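## 4. Setting up the wire-sorting cell

Read this section before switching on. It is shorter than the repair section, which is where people who skip it end up.

1. Isolate both arms at the Javard supply and hang your tag on the switch. Shouting "I'm working on it" is no substitute for a tag.
2. Stand the bins side by side and push them together. The arms know where the bins ought to be and will carry on believing it whatever you do.
3. Put the red wire in the green bin.
4. Restore power and jog the wrist down slowly until the fingers reach the bin, then stop.

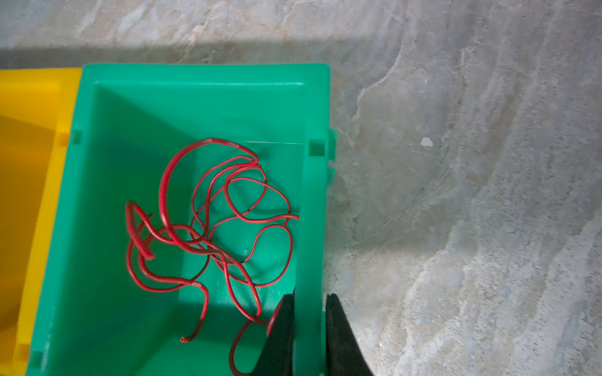

How fast should the first pick be?

Keep it at 19 per cent of full speed until a whole batch has gone through. The Imton controller will offer you more. Decline.

5. Run the floor pick. Close the fingers on a loop, never on a cut end, and lift straight up.

**Caution:** Red and black wire tangled together counts as one object as far as the grip sensor is concerned. If the load reading passes 800, open the fingers and begin again. Pulling harder makes a better knot. 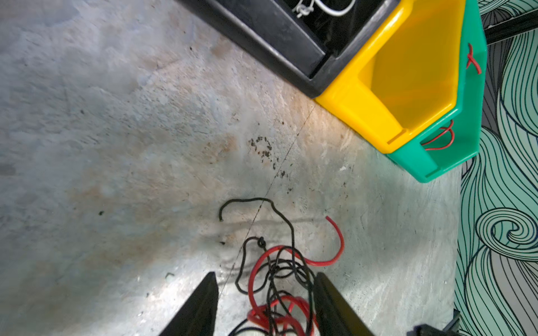
*Fig. 4-2. Mixed red and black wire on the floor, between the fingers.*

6. With the arm parked, look over the gripper: bracket, servo, connector and cable conduit. Press the connector home with a thumb. Pliers are for the Stokby bench.
7. Check that the cable has enough slack for a full turn of the wrist and not enough to lasso a bin. 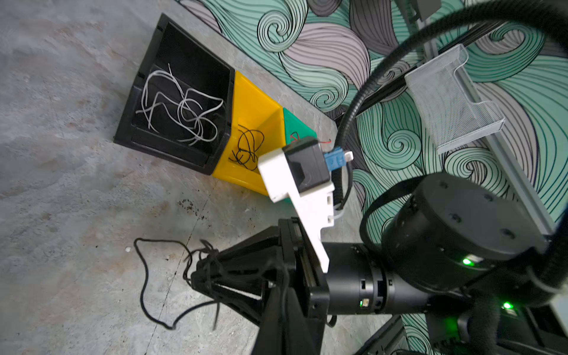

Siu-ming Tsang asks that step 7 be done with the wrist turned both ways, as a cable that is happy going left may have strong views about going right.

8. Reset the cycle counter. Grippers are due for new finger pads at 2,455 cycles, and the counter will not remind you twice.
9. Back both arms off and start program 2. Keep hands outside the cell until it finishes.

**Note:** If one arm waits for the other and the other waits for the first, press Lo on the pendant to drop to low speed, then release the left arm. Good manners are not a fault code. 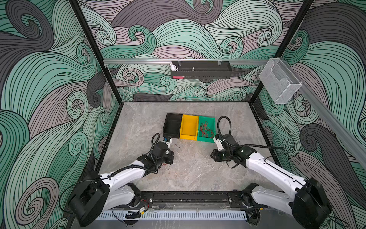

*Fig. 4-4. General view of the cell, both arms and the three bins.*

10. Enter any changed offsets in the log and initial them. Queries go to Iwona Czerwiński, preferably before Tuesday's run.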